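Can a robot take apart an old computer yet?

I write here mostly about small repairs, but since February I am also asking everybody the same question: which boring jobs can a machine take from us now, and which ones must wait.
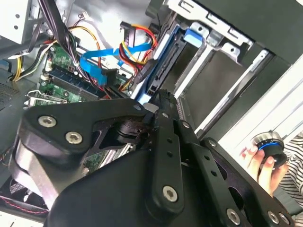
The inside of a desktop is not a tidy place

When people talk about robots in a workshop, they think of a clean bench with one part on it. An old desktop computer is different. There is a flat blue data cable that folds and twists on its way to the drives. There are red, yellow and black power wires beside it, and a thick bundle of cables lying across the board. A gripper has to put its finger between all these things before it can do any useful work.

I have opened many such cases at Nishimura, the repair shop where I worked for 6 years. My hands learned the job without telling me how. If a cable is in the way, I push it with the back of a finger while the other fingers are already on the connector. I never thought of this as a skill until I tried to explain it to Takumi Ikeda, who writes control software at Stedent. He asked me how hard I push. I could not answer him.

What is easy and what is difficult

Takumi told me that screws are the friendly part. A screw has a known shape and it stays where it is. The drive tray is also not so bad, if it has a release tab you can see. A case with blue plastic for the parts you should touch helps a person, and I suppose it helps a camera too.

Cables are the big trouble. They bend, they hide each other, and after you move one, all the rest look different. A small connector with a latch is even worse. You must squeeze it and pull it straight, and if you pull by the wires you can break it. I have broken up to 15 of them in my life, so I do not want to be too strict with the robot.

Sayaka Takeda, my old boss, has another opinion. She says the speed is the real problem, because the shop once received 184 computers from one school and she needed them empty before the next delivery. For her, a slow machine is fine if it can work at night alone. If a person must stand next to it with a hand ready, she prefers to pay the person.

My answer for now

I think a robot can help with one part of the work, for example taking out a drive after somebody has cleared the cables. I would not give it a closed computer and go home. The same is true for the kitchen, where I would trust it with plates sooner than with a drawer full of chargers.

Takumi thinks I will change my mind in 2 years. We agreed that the one who is wrong buys dinner, and I have already chosen the restaurant. Next time I want to write about folding shirts, if Sayaka lets me borrow the big table.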